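Tornar Wrist Service Kit

Fits the Tornar bin-picking cell, both arm lengths. Packed by Trason.

The wrist on a Tornar is a patient thing. It will put up with a worn seal, a dry joint and a cable tie from the kitchen drawer for months, then give up on a Saturday. The kit covers everything you should have replaced in August.

In the bag: 2 seals, 4 cover screws, one tube of grease and a card of instructions by Idalina Bastos, who writes the way she fixes things - briefly.

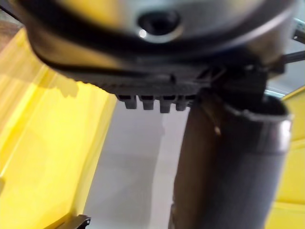
Before you start, park the arm, switch off at the cabinet and lock the switch. Clear the bin too. Screws fall, and they have a gift for finding the one part you were about to ship.

Allow 50 minutes for the first wrist. Rui Patrício on our bench does it faster and would like you to know that.

Grease goes on thin. The tube holds enough for several services, which some customers have taken as a challenge. Run the arm at low speed for the first 90 cycles, then check the screws again.

Does not fit Benmoussa wrists. We have had those returned with hammer marks.

Ships from the Wovivitz warehouse. Opened grease is not returnable.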